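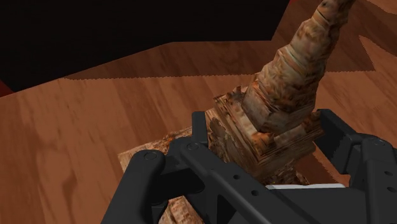 Replacing the Wheel Cylinders on a Vinell Light Trailer

These steps cover the Vinell single-axle trailer with Sturov hydraulic drum brakes. Trailers fitted with the Dankwa cable kit have no wheel cylinders and are adjusted at the drawbar.

Replace the cylinders on both wheels at the same time. Lift the rubber boot at each end of the old cylinder before ordering parts. Slight dampness under the boot is normal. Fluid that runs out means the seal has failed. If the linings on that side are soaked with fluid, replace the shoes as an axle set.

Parts and tools
2 wheel cylinders, matched to the bore size stamped on the old casting
Fresh brake fluid, sealed container
10 mm flare nut wrench
Spring pliers
Brake cleaner
Torque wrench
Clear hose and catch bottle

Removal
Chock the tow vehicle, loosen the wheel nuts, raise the axle and set it on stands. Remove the wheel and drum. If the drum will not slide off, back off the adjuster through the slot in the backing plate.

Unhook the upper return spring and spread the shoes clear of the pistons. Loosen the flare nut a quarter turn before removing the cylinder bolts. Cap the line.

Fitting
Clean the backing plate and let it dry. Start the flare nut by hand, then fit the two cylinder bolts and torque them to 6 lb-ft. Tighten the flare nut last. Refit the spring with the long hook to the rear shoe.

Bleeding
Bleed the wheel farthest from the coupling first. Pump slowly and keep the reservoir at least half full. Stop when the hose runs clear with no bubbles.

Adjust the shoes until they drag lightly, then back off 2 clicks. Check the flare nuts for leaks and retorque the wheel nuts after 100 miles. Hirnia cylinders use a longer bleed screw, so check that it clears the rim before driving.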